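Paper grocery bag

A paper grocery bag is an open-topped carrier made from kraft paper, used to take goods home from a shop. The usual form has a flat rectangular base, two folded side panels (gussets) and, in many cases, a pair of twisted paper handles. Unbleached bags are brown, the natural colour of the pulp.

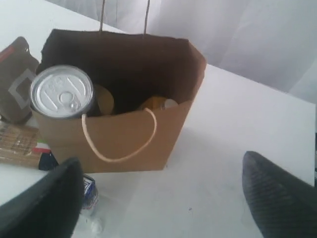
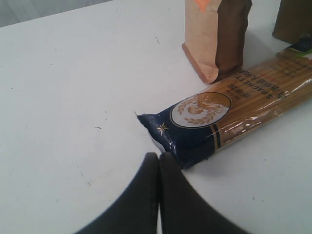
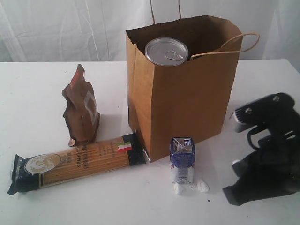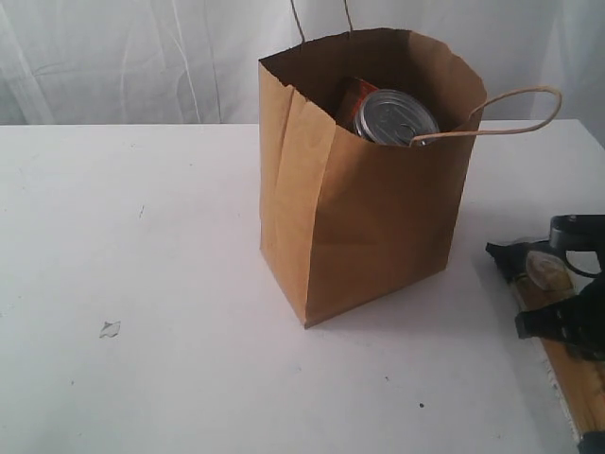
Can a kraft paper bag go in household recycling?
In most council areas a clean, dry bag is accepted with mixed paper, handles included. Bags soaked with oil or food are better torn up and composted.

Material

Kraft paper is made by the sulphate process, in which wood chips are cooked with sodium hydroxide and sodium sulphide. The process removes most of the lignin and leaves the cellulose fibres long, and the sheet is stronger than one made from mechanical pulp. Softwood fibre is preferred for carrier grades. Recycled fibre is shorter and is generally blended with virgin pulp where tear resistance matters.

The weight of the sheet is given in grams per square metre. A heavier sheet resists puncture better but folds less readily at the gusset, and the choice of weight is a compromise between the two.

Construction

Bags are formed from a continuous reel. The web is folded into a tube around a former, glued along one seam and creased inward at the sides. It is then cut to length, and one end is opened, folded and pasted to make the base. Starch adhesive is normal for the seam. Handles are twisted from narrow strips of paper and glued between a reinforcing patch and the inner face of the bag, near the rim.

The gusset allows the bag to be stored flat. Its centre crease remains after opening and is the line along which the side panel tends to fold back when the bag is only partly filled.

Strength and failure

Paper bags fail in three main ways: the handle patch peels from the wall, the base seam opens, or the wall tears from a puncture. Moisture makes all three more likely. Water weakens the bonds between fibres, and condensation from chilled goods is a common cause of base failure.

Testing at the Gevasley works, reported by Barry Treloar, used a batch of 914 bags from a single reel. Each was loaded and lifted repeatedly by both handles until some part gave way. Handle patches accounted for 135 of the failures. Treloar noted that uneven loading – a heavy item against one wall, for instance – shortened the life of the bag more than total weight did.

Packing

Heavy items with a flat bottom are placed on the base first, spread across its full width. Tall packets are stood against the walls, where they help to hold the bag open. Cold goods are grouped together and wrapped if the trip is a long one. A bag that must be carried far is better lifted from beneath.

Regional manufacture

The Owen mill at Brusley began making flat-bottomed bags for local grocers using hand-fed machines. Cledwyn Powell, who managed the folding room, introduced a pasting frame that let one operator finish up to nine bags a minute. The mill later adopted the Ruder tube former, and hand pasting ended the following March. A surviving order book lists 2,026 separate deliveries, mostly to grocers and seed merchants, with the bags bundled flat and tied with twine.

See also
Kraft process
Gusset
Paper sack
Twisted paper cord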